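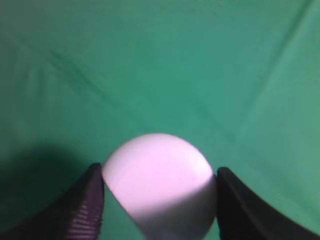
6 min read
24 shares | 3 comments

4. What adult beginners learn when they learn to shade

4.1 Setting and materials

The drawing course we followed has run in the Cloklow evening program for years, and it fills up every September. It is open to any adult. Most people who sign up tell the instructor that they "can't draw," and by that they usually mean that their pictures look flat. Outline comes fairly easily to them. Shade is where they get stuck, and it is also where we found the most exciting changes.

We followed 24 adult beginners in two parallel groups, one in Cloklow and one in Wisum. Both groups used the same sketchbooks and the same range of Saludo pencils, from hard to soft, and both were taught by the same instructor. The Cloklow group spent the first three meetings on tone alone: gray scales, folded paper, cups, eggs. The Wisum group began with outline and came to tone in the fourth meeting, as the course has always done. We collected 120 drawings, five from each learner, and scored them with the Iltier scale described in Section 3.

4.2 The edge problem

The first thing that struck us was how consistent the early mistakes were. Nearly every beginner darkened a rounded object all the way around its outline, as if it were a coin with a dirty rim. Highlights were left as small, sharp ovals of bare paper, often in the middle, wherever the light happened to be coming from. The gray between the two was applied evenly and with great patience. A lot of care goes into these drawings! The learners were working hard on a rule they had brought with them from childhood, and the rule did not match the object on the table.

Real objects are both simpler and stranger than the rule. The white ball in Figure 1 is nearly even in tone across its upper and left portions, then falls into soft gray at the lower right along a curved boundary. Learners who were asked to draw only that kind of boundary, with no outline at all, were often surprised by how much roundness one curve could carry. Several went back to older pages in their sketchbooks and tried it there, over the top of earlier work.

4.3 Early tone, later outline

By the final drawing, the Cloklow group placed the turn from light to shade more accurately than the Wisum group. They also used a wider range of grays. We had expected the second result, as they had simply spent more time making grays. The first was more of a delight. Nothing in the early exercises told them where the turn should fall on a cup or an egg. They were asked to squint, to compare two patches at a time, and to leave alone anything they were unsure about.

The cost was in proportion. Cups drawn by the Cloklow group leaned more, and their ellipses were less even. The instructor had predicted this before the course began and was not worried by it. In the written feedback, the Wisum learners were also happier with their first two drawings - an outline gives you something recognizable to take home, and that matters to a person who has come out on a dark evening after work.

4.4 What the learners wrote

At the end of the course each learner wrote a short reflection. Together these come to just over 2000 words, and they are a pleasure to read. The comment that came up most often had nothing to do with drawing. People wrote about noticing shade elsewhere: on a bus shelter, on the side of a sleeping dog, on a loaf of bread. One wrote, "I keep finding the dark side of things and it is never as dark as I thought." Another complained, cheerfully, that she could no longer look at a bowl of fruit without deciding where the light was.

We did not plan to measure this kind of carryover and cannot say how long it lasts. It was mentioned by learners in both groups, though the Cloklow reflections gave more space to it. A follow-up could ask for a small diary of things noticed during the week, kept apart from the sketchbook so that it does not turn into homework.

4.5 Limits

Both groups were small, and people chose the town that suited them. The Wisum room had larger windows, so the light there shifted more during a meeting in early fall, and this alone may have made tone harder to judge. We scored finished drawings only. Watching the order in which marks were made would tell us far more about how the rim habit fades - we would love to see someone take that up.

Comments (3)

I taught a class like this and the dark rim is exactly what I saw, every single year. Did the scorers know which group each drawing came from?

Lovely section. I would have liked more on the folded paper exercise, since flat planes seem like a gentler start than eggs.

Has anyone tried this order with charcoal? My guess is that the outline group would catch up much faster.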